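Speaker notes – "What the Arm Sees: A Year with a School Robotics Club"
Londham regional teachers' meetup, October 2025
30 minutes with questions. Keep the slides moving, talk slower than feels natural.

Opening (before the title slide goes up)

Hi everybody, thanks for coming to the session right before lunch. I know what I'm up against. I run the after-school robotics club at Grullatgate, and I've been doing it long enough to have a drawer full of dead servo motors that I can't bring myself to throw out.

Quick show of hands – who has a club already? Who has been told they're about to have one? (Wait. Let them laugh. The second group is always bigger.)

I'm going to talk about one project from last year, start to finish, and I'm going to spend more time on the messy middle than on the demo at the end. If you want the demo, find me at the break and I'll play it on my phone.

The project

The kids named it Cuvport. I've asked where that came from and I get a different story every time, so I've stopped asking. The idea was a robot arm that could tidy up after a snack. Pick up a cup, pick up a bowl, put them in a bin. That was the whole pitch, and it fit on one sticky note (I still have the sticky note, hold it up).

We had 11 students, mostly ninth and tenth grade, and two arms. The arms run on a little control program the kids wrote themselves and called Heo. Heo started as a copy of a tutorial and by March there was hardly a line of the tutorial left in it, which made me very happy and made it very hard for me to help anybody debug it.

If someone asks about cost: say I'll share the parts list by email. Do not get pulled into the budget talk, it ate half my time last year.

Why we gave the arm its own eyes

So, first lesson. We began with a camera on a stand, looking at the whole table. Great view! The kids could see everything. They drove the arm from the laptop by watching that view, and they missed and missed and missed. From up there you can't tell if the fingers are around the edge of a cup or an inch behind it.

One of the quieter kids asked if we could just stick a little camera on the wrist. I said sure, thinking it would be a nice extra for the video. It changed the whole club. Suddenly they were arguing over angles, and how wide the fingers should open, and which side of a thing you should come in from. They were tilting their own heads at the screen. I had one kid driving with his chin on the desk.

(Pause here, take a drink of water.) 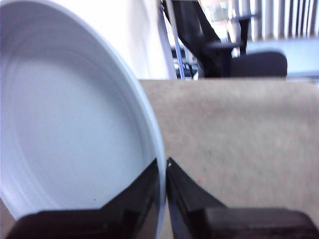
Cups came first, and cups were pretty friendly. You come in from the side, you close, you lift. We had cups working well enough by winter break that I let myself brag in the staff room, and I should know better by now.

Then bowls. Oh, bowls. I want to spend a few minutes on bowls, so bear with me.

A person picks up a bowl by the rim without thinking about it. Thumb on the inside, fingers on the outside, done. Ask a teenager to explain that in steps and you get a wonderful afternoon. Where does the first finger go? How far down? What if the rim is thick? What if the bowl is leaning? And the big one for us – what does the wrist camera show you when something that size is right up against it? A whole lot of white. A bowl gets close and it swallows the view, and the kids lose all sense of where the table is.

Their first fix was to go slower. Their second fix was to go slower and yell directions at the driver. Neither one made it into the final report.

What did help was hunting for the edge. They practiced finding the curve of the rim and following it with their eyes to the spot where the fingers needed to be. We did this on paper first! I printed stills, handed out markers, and had them trace the rim and put an X where they'd grab. Lots of disagreement, lots of good talk. If you take one activity home from this session, take that one. It costs you some printer ink and it works with kids who've never touched a line of code.

Ask the room: where would you put the X? Let two or three people answer. Don't correct anybody.

The cardboard part

People always ask me about the fancy stuff and I always end up talking about cardboard. We use it for everything. Test surfaces, walls, ramps, signs that say DO NOT TOUCH. It's free, the cafeteria is thrilled to be rid of it, and when the arm takes a wrong turn and punches through, you flip the box around and keep going. A plain tan surface is also easy on the camera. Our regular tables are shiny, and with the daylight coming in they were giving Heo fits.

Related tip, and I learned this one the slow way: check your room at the hour you meet. I set up our whole first session on a Saturday morning and it was lovely. Then Tuesday at three-thirty the sun came straight in and half of what we'd tuned was useless. Close the blinds, or open them, but pick one and write it on the board.

What the kids got out of it

I'm not going to put up a chart. I'll tell you what I noticed instead.

They got patient with each other. Driving the arm is stressful with people watching, and they all took turns in the chair, so they all knew how it felt. The shouting mostly went away after that.

They got better at writing things down. We kept a paper log, one line per try: object, side you came in from, what happened. Some of those lines are a little rude about the bowl. I left them in.

And two of the kids who came in saying they weren't "code people" ended up owning the part of Heo that controls how hard the fingers squeeze. They guarded it like dragons. I needed permission to change a number.

Things I'd do differently

Start the log on day one. We started it in month two and I still don't know what we did in month one.

Buy spare fingers, or print them. Ours got bumped and twisted and we lost a couple of weeks waiting.

Give the bowl its own month. I had it down for one week. Ha.

Let the kids run the parent night. I did most of the talking last time and the parents were very polite about it.

Wrap-up and questions

If you're just getting started, pick one object out of your own kitchen and see how far you get with it. My email is on the last slide, and I'm happy to send the rim worksheet and the log sheet to anyone who wants them.

Likely questions:
Do you need two arms? No, one is fine, but your line gets long.
Can middle schoolers do it? Yes, with more snacks.
How often do you meet? Twice a week, and an extra Saturday before a showcase.
Is Heo available? I have to ask the kids.

(Leave the worksheets by the door. Bring the adapter home this time.)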